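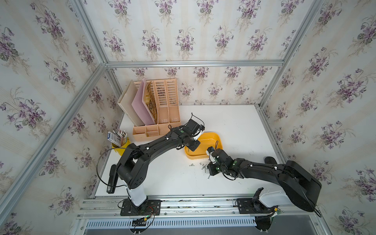

The two-arm cell with the tray in the middle and both grippers over the table.

I look after a small cell at Burnside with two arms on one rail. The job at the moment is screws into a tray, which sounds easy until you try to get it to run the same way on two mornings in a row. I was asked how I set it up, so I am writing it down while I still remember.

The rail comes first. I go along it with a hex key before the power is on and check the bolts under both mounting plates. In September I found two that had worked loose on the right-hand plate, and that explained a fortnight of grasps landing slightly to one side. I had been blaming the calibration and had redone it three times.

Then the cables. The long one on each arm needs enough slack to reach the far side of the table, but too much and it drags things about. I move each arm slowly through its full reach by hand and watch the loop the whole way. The clips along the links are cheap and they do crack. I buy them in bags of 125 from Karabulut and keep a bag in the drawer.
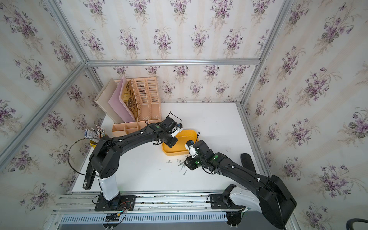
Home positions are saved in Steso, the program we use for running the arms. I have one pair of poses for parking and another pair for starting work. For the start I like the grippers either side of the yellow tray, left one above the left rim and right one by the near corner, with the screws below it. From there neither arm has far to go. The speed is set at 38 per cent while I am testing and I only put it up when I am happy.

After that I do the wrist cameras. Each one gets a wipe with a dry cloth, then I open the view on the screen and look for the fingertips. If one finger takes up more of the view than it did last time, the bracket has slipped and I nip it up again.
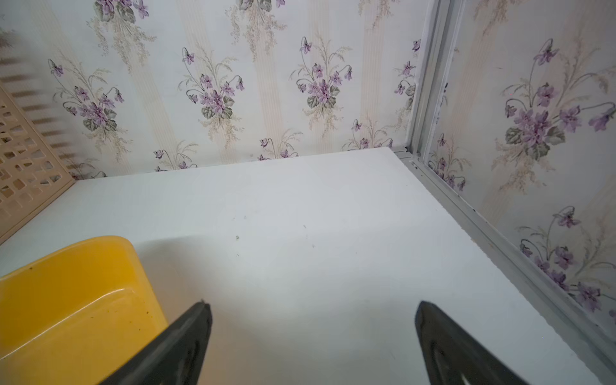 Checking the fingers

The fingers are printed and they wear at the tips. I keep a tally on a card, and the last set did 382 picks before I changed them. The set before that managed 86, but I had printed those too thin. New ones go on with the arm parked and the power off. I close them on a strip of paper and pull. If the paper slides out, I adjust the zero in Steso and try again. 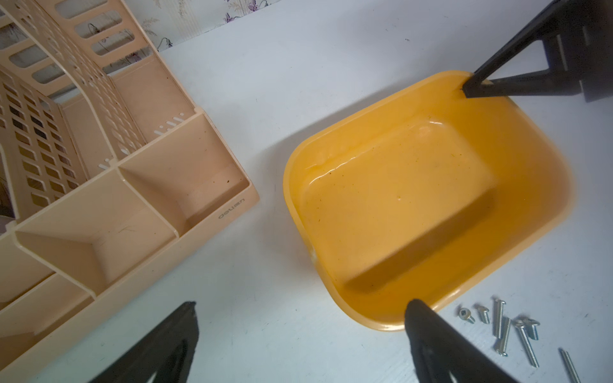

Cleaning is the part I skip when I am busy, and I shouldn't. Dust shows up badly in the close view, as dark specks on the floor of the tray and in the bottom of the organiser compartments next to it. Fovovow, the part-finding software, has mistaken a speck for a small screw more than once. I brush out both and wipe the table, and then I put the screws back down in a loose scatter with a mixture of long and short ones.

The last thing is a slow run with my hand near the stop button. If that goes through, I write the finger tally and the zero value on the card and leave it by the keyboard. The right arm still has a slight tick in the shoulder when it starts from parked. I have ordered a bearing and will fit it when it comes.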